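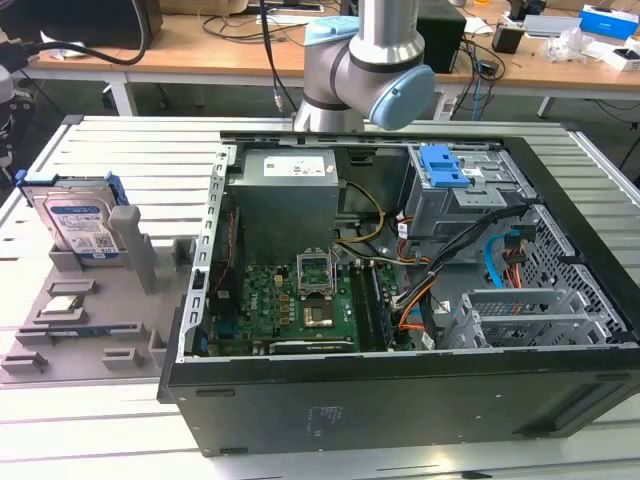 The budget for the cell was drawn up before anyone had tried to take a computer apart in it, and it reads that way. The original sheet had 48 lines. It gave the arm a line, the gripper a line and the controller a line, and then put everything else under a heading called "sundries", to which it assigned a sum that would have bought a decent lunch for the project team. The present section goes through what the cell has cost since then, in the hope that other groups planning similar work on desktop computers will write a longer sheet. Much of the spending has gone on things that look too dull to have a price. The case has to lie on its side on a slatted aluminium table, and the hard drive has to stand upright in a slot of the tray beside it, and both of those plain facts had to be designed, paid for, got wrong and paid for again. We report prices in pounds, without VAT, as invoiced.

4.1 Choosing a supplier for the arm

We asked three firms for quotes: Gridcombe, Hodus and Dalleo. All of them were told the same thing, namely that the arm would handle drives, memory, processors and cards in an ordinary tower case, that it would share a bench with people, and that we had very little money. Gridcombe replied to the first two points. Hodus sent a brochure about palletising. Dalleo sent a quote, a list of what was left out of the quote, and a second list of what was left out of the first list, and we bought from Dalleo largely on the strength of the second list.

The lesson we would pass on is to ask every supplier what is not included, in writing, before asking what is. The headline prices of the three arms were close enough that the choice between them could have been settled by the cost of delivery. Once cables, mounting plates, software licences, the training day and the support contract had been added, they were no longer close at all, and the cheapest arm had become the dearest. The support contract deserves a line of its own. Ours was priced per year, and the project runs over three years, a piece of arithmetic that the first sheet left for us to find later.

We also suggest asking how long the quote will stand. The Dalleo quote was good for a month. Our approval process was good for rather longer than that, and the difference was charged to us as a price rise in September.

4.2 The bench and the fixtures

The bench was bought as a kit of slotted aluminium extrusion. It is stiff, it takes a bolt nearly anywhere, and it has repaid its cost several times over simply by letting us move things. We have moved things a great deal. The kit was listed on the first sheet as "table", and the person who typed that word was picturing something with a drawer.

Fixtures are where the budget and the work parted company. A robot that is to put a memory module into a board needs the module to be in the same place each time, at the same angle, and held firmly enough to stay put but loosely enough to come away. A person does this with a thumb. We did it with a parts tray, then with a second parts tray, and then with a series of inserts to correct the second tray. The bill for trays, boards, holders and the plastic they were made from now stands at £1151, against a planned figure of nothing whatever.

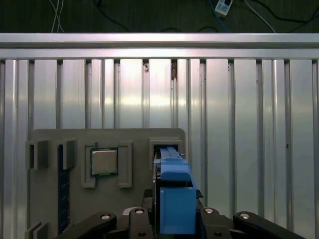

Part of that sum was avoidable. We ordered the first tray from an outside workshop, Fagundes, who made exactly what we had drawn. What we had drawn did not allow for the width of the gripper, so that a part could be placed in its slot by hand but not by the machine the slot was meant for. Fagundes were good about it and charged us only for the second one. After that we made trial pieces in-house before sending any drawing out, and the outside bill fell sharply. If a group has access to any means of making rough plastic parts, we would advise using it for the first few rounds and keeping the workshop for the version that has survived a week of handling.

The processor holder went through more changes than any other single part. Processors are small and flat and have a side that must not be touched, and the recess that holds one has to leave room for fingers that are a good deal thicker than the thing they are picking up. We drew it shallow, then deep, then shallow again with cut-outs. The final design is close to the first, a fact we have kept out of our reports until now.

4.3 What is handled, and what wears out

Planning for the objects themselves was left until the arm had arrived. This was the wrong order, as it is the objects that set the tray, the tray that sets the reach, and the reach that ought to have set the arm. The layout we settled on keeps the case and the tray side by side, so that every part has a short trip between its place in the machine and its place on the tray.
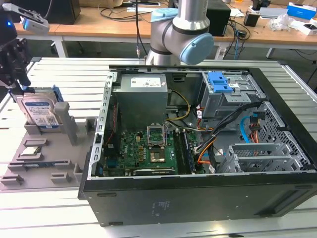
Figure 4. The cell layout, with the opened case on the bench and the parts tray to its left. The socket is open and empty, and a processor rests in a recess of the tray.

We bought the computers second-hand, as a job lot. Old office machines are cheap and plentiful, and sellers are glad to see them go, but "the same model" turned out to be a loose term. Within one lot we met different drive rails, different cable runs and at least two opinions about where a latch should be. A group that needs its cases to match should pay the seller a little more to check before they are loaded on to the van. We paid a little less, and did the checking in the corridor.

Nothing in a desktop computer was made to be put in and taken out all day. Sockets, latches and connectors are built for a handful of uses in the life of the machine, and a test programme can get through that handful before the kettle has boiled. We logged 153 handling runs in the first block of work, and by the end of it had set aside a shelf for parts that still looked sound and no longer behaved. Our working rule is now to treat the board and its sockets as stock that is used up, like paper towels, and to put them on the sheet per hundred runs instead of per project. The sum involved is small. The embarrassment of asking for it in the last quarter, under a heading marked "equipment", is larger.

Where the thing being tested is the movement of the gripper and not the electronics, a plain board with slots and holders of the right shape does the job for far less. It can be bolted upright or laid flat, it takes the same parts, and if a slot is chewed up only a piece of plastic has been lost. We came to this late. Had the practice board been the first purchase in place of nearly the last, we think that several perfectly good motherboards would still be with us.

Fingers should be budgeted in the same spirit. The gripper came with a set that was fine for boxes, and we have replaced or reshaped them as the work called for it. We hold that fingertips belong with the consumables, and that anyone who lists them as a one-off cost has not yet dropped a hard drive on one. A spare set should be ordered along with the first, at a time when the postage is already being paid. 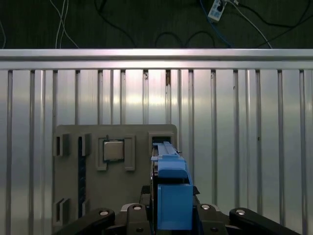 4.4 Cables, desks and other costs with no heading

The last group of costs is the one we found hardest to defend, mainly for want of a name. Each camera wants power and a data lead. Each lead wants to be longer than the one in the box. The mains sockets are never on the side of the room where the bench has ended up, and whatever is bought to bring them nearer must be bought from the approved list, at the approved price, and will arrive in the wrong colour of plug. We spent £100 on cable ties, clips and sleeving, a good part of which is still in its bags.

Staff time was not costed on the first sheet at all. Setting up the bench, drawing the trays and resetting parts between runs took more hours than programming the arm, and resetting in particular grows with success, as a cell that works well is one that needs somebody to put everything back more often. We now plan for one person to be at the bench whenever the arm is running, and we show that person as a cost.

A revised sheet, with all of these lines in it, was sent for approval on 10th December. It came back with one query, against the entry for the practice board, asking whether we could manage with "sundries".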